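A day at the robot open day
What robots do, how they learn, and what you can see when a lab opens its doors

Have you ever wondered what happens inside a robot lab? Every November, the Fuditley robotics lab opens its doors for an afternoon so that children and grown-ups can find out. This page tells you what goes on there and explains some of the words you might hear.

What is a robot?

A robot is a machine that can sense something, decide what to do and then do it. A toaster is a machine, but it isn't a robot. It heats the bread for as long as you tell it to, and it doesn't know if there is any bread inside.

A robot has sensors, which do a similar job to your eyes, ears and skin. It has a computer, which works out what the sensors are saying. And it has moving parts, so that it can change something in the world.

Some robots have wheels. Some have legs. Many of the robots in factories and labs are arms that stay in one place and reach for things.

Arriving

Visitors sign in at the front desk at 2 o'clock and are put into groups. Each group has a guide. Kelly Barbosa has been a guide for 3 open days now, and before she starts she tells everyone the same rule: stay behind the yellow line on the floor. A robot arm can move quickly, and it may not know that you are there.

The first stop: Shek

Shek is a sorting robot. It stands beside a moving belt and picks out plastic bottle tops by colour. A camera above the belt takes pictures, and the computer looks for the colours it has been told to find. Then the arm comes down and lifts the bottle top away.

On the last open day Shek sorted 674 bottle tops. It also picked up a red button from somebody's coat, as it had no way of telling that a button was different. Josué Cavalcanti, who looks after Shek, gave the button back.

Shek is good at one job. If you put a sandwich on the belt, it would let the sandwich go past.

The second stop: hands for robots

The part at the end of a robot arm that holds things is called a gripper. Your hand has five fingers, but lots of grippers have only two. They are straight and stiff, and they open and close like a pair of tongs.

Two fingers are enough for plenty of jobs. A robot can pick up a box, a cup or a ball with them. Tying a shoelace would be much harder.

At this stop there is a table of grippers that visitors can hold. One has soft rubber fingers for picking up fruit. Another has a suction cup instead of fingers, which works well on flat, smooth things such as glass but badly on a woolly hat.

Wagner Batista runs a game here. You put on thick oven gloves, close one eye and try to pick up a coin. Most people find it difficult. With the gloves on you can't feel much, and with one eye closed it is hard to judge how far away the coin is. Robots have trouble with both of these things too.

The third stop: Cama

Cama is a robot that is learning to tidy. It has to pick things up and put them where they belong. That sounds simple, but think about what is in your bedroom. There might be socks, books, pencils and a half-built model. Each one has to be held in a different way.

Cama goes slowly. Before it touches anything, it stops for a few seconds while the computer works out where the gripper should go. Visitors often think it has broken. It is working out its next move.

When Cama drops something, the people in the lab write down what happened. They want to know whether it held on too gently, or closed its fingers in the wrong place, or got the distance wrong. Then they change one thing and try again.

The fourth stop: practising on a computer

Real robots are expensive, and they can be damaged if they bump into things. For this reason a lot of practice happens in a simulation. A simulation is a pretend world inside a computer, a bit like a video game. It can have tables, walls and objects in it, and a pretend robot that moves in the same way as the real one.

The simulation used in the lab is called Rakero. Solange Sampaio builds the rooms in it. She chooses what the surfaces look like and which objects are in each room, and she changes them often. If a robot only ever practised at a plain white table, it might get confused by a patterned one. So the pretend rooms can have wood, stone or tiles, and bright light or dim light.

Flat things are a good test. A picture in a frame is thin, and from the side it looks very different from how it looks at the front. You know that it is the same picture when you walk past it. A computer has to learn this.

A simulation isn't perfect. Pretend objects don't always slide or bend the way real ones do. A robot that does well in Rakero still has to be tested in the lab, and sometimes it does worse there.

Questions children have asked

Do robots get tired?
No, but their motors can get hot and their parts wear out.

Can a robot see what I see?
It gets a picture from its camera, but it doesn't understand the picture in the way you do. It has to be taught what to look for.

Who tells the robots what to do?
People do. Bernardo Salgado writes instructions for Cama, and he says he spends more time finding mistakes than writing new things.

Can I drive one?
Yes, if you are 6 or older. At the last stop there are 5 computers where you can move the pretend arm in Rakero with a game controller. You can turn the gripper, open the fingers and guide it towards an object. Go slowly when you get close.
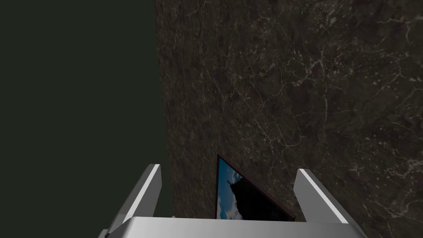 Each turn lasts a few minutes, and you can join the queue again if there is time before the doors close at half past four. Younger children can sit with a grown-up and work the open and close buttons together.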